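4. Fitting the Wanomeck cutlery basket

The basket lives in the front left corner of the lower rack. It will go in the other way round, and it will then stop the spray arm from turning, so please don't.

1. Pull the lower rack out until it stops. It does stop, despite appearances.
2. Hook the basket over the two short wires and press down until it clicks.
3. Spin the spray arm by hand. If it knocks against anything, go back to step 2 and be less optimistic.
4. Load knives point down, everything else handle down.

Note: the lid grid (part 3542) is optional. It keeps spoons from nesting, a thing spoons will do all night if you let them.

Caution: do not load more than 7 items into one cell. The basket will hold them. It won't clean them.

5. Choose programme 2 for everyday cutlery, or programme 4 if someone has made porridge.

Unloading and storage

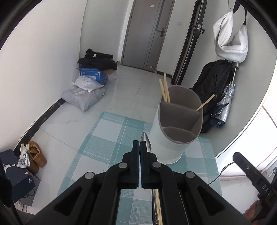
Wait until the drying light goes out before you unload, and empty the lower rack first – water from the upper one has nowhere else to go. Wipe the door seal while you are there. Cutlery can then go back wherever you keep it. An upright pot with an insert dividing it into three compartments does well on a small table, and leaves wooden chopsticks standing with their ends in the air. Wash those by hand, whatever your guests tell you.

Replacement baskets are sold as part 2562.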